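Wodari bringt Greifer-Kit Zikel heraus

3. April 2021 – Wodari liefert ab Juli das Kit Zikel aus: ein Parallelgreifer mit grünen Fingerpads, dazu Halterung und Software. Die ersten 260 Stück sind schon gebaut, und wir freuen uns riesig!

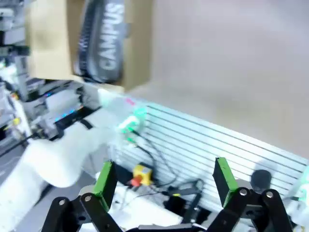
Bei Ostirell, wo Zikel seit rund 900 Betriebsstunden läuft, heißt es, der Padwechsel sei endlich ohne Spezialwerkzeug machbar – nur das Handbuch dürfe dicker sein. Daran arbeiten wir. Bestellungen nimmt Haworth entgegen.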